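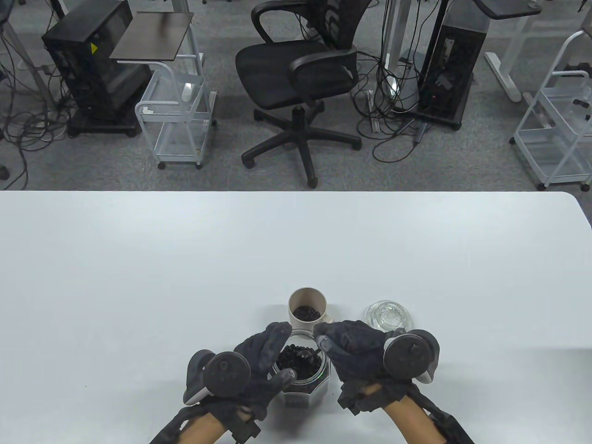 **beanrat_10** – Storing beans at home, what are you all doing? Bought a 300 g bag of the Waltik dark in March and it went flat before I got halfway. Had it in an eight-sided glass jar like that one, looks great on a white table, tastes like cardboard by week 2. Is it the jar or is it me

**mudcup** – the jar. light kills beans. keep them in the bag, roll it down, clip it, cupboard. done

**Fundale_drip** – Disagree. Glass is fine if the lid seals and you keep it off the windowsill. My whole kitchen is glass jars. Bigger problem is headspace – half empty jar is half full of air.
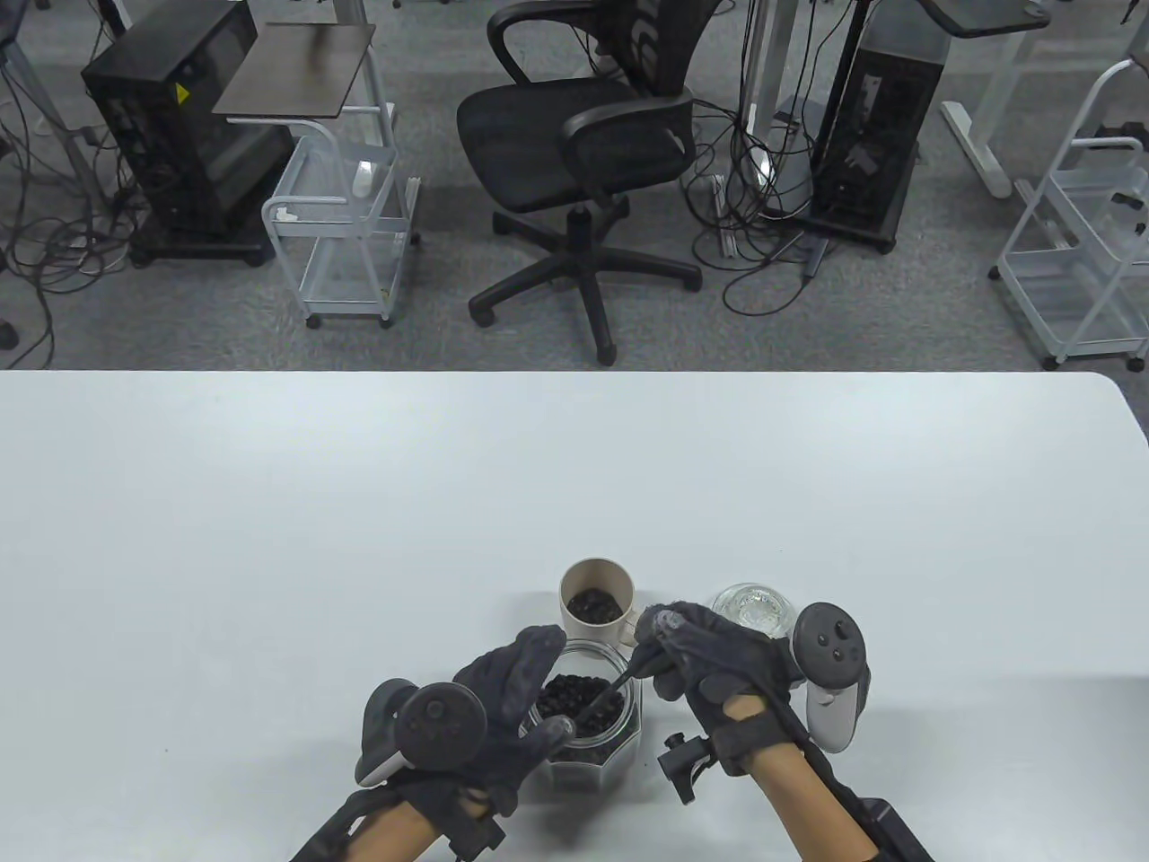

So use a smaller jar as you go down. Or just buy less at a time, the Grarnlow roaster on the corner will do 200 g if you ask.

**mudcup** – smaller jar every week, who has time for that

**beanrat_10** – ok but does dark go stale faster than light or did I make that up

**naidu_st_coffee** – You didnt make it up. Dark is more porous, oil comes to the surface, goes off quicker. Shiny beans = drink them soon. I freeze mine in single doses and grind straight from the freezer.
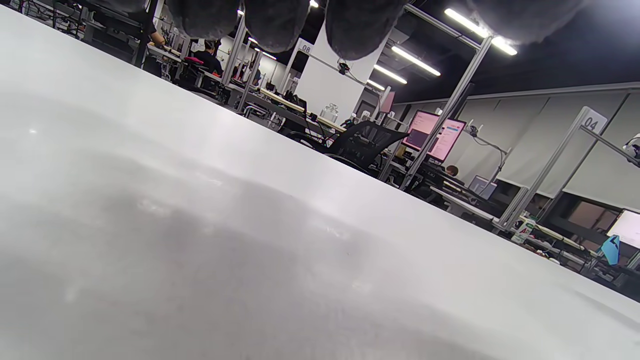 **Fundale_drip** – Freezing is overkill for a 300 g bag. And every time you open the door you get condensation on them.

**naidu_st_coffee** – not if its single doses?? you take one out, the rest never thaw. read it again

**mudcup** – lol. anyway do you weigh or scoop. I scoop, two heaped, never had a bad cup 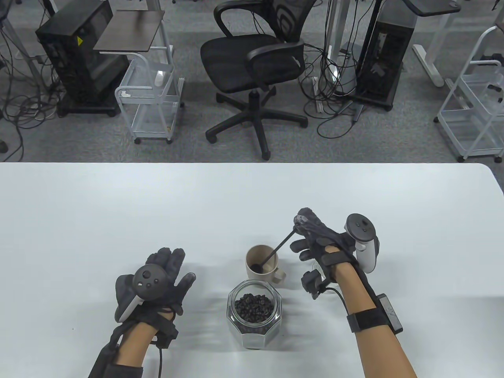
*Black spoon, beige mug.*

**beanrat_10** – scoop. scale died. Going to try half in the freezer and half in the bag, will report back if I rember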